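Towel Task Report: What Went Wrong With the Left Gripper

Our group spent the whole spring term teaching a robot to hang and fetch a towel for the Stitden project, and I have to say we grew very fond of it, even in May when it began dropping things!

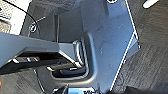 Photo: Espinoza Lab student team

The fault first came up on run 122. The finger stopped halfway through closing and the motor kept pushing, so we hit the stop button and wrote it all down. 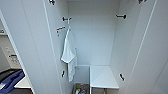

We had planned 800 runs, which was (looking back) a lot to hope for. Of the next 29 tries, the grip let go early in six, and always on the left hand.
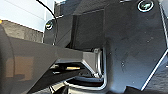 Figure 3. Gripper finger and housing, close up.

Our best guess is that the cable was tugging at its plug whenever the wrist turned far over.
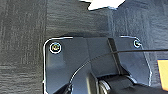

We gave the cable more slack and lowered the force limit, and we still owe the lab a proper long test of both.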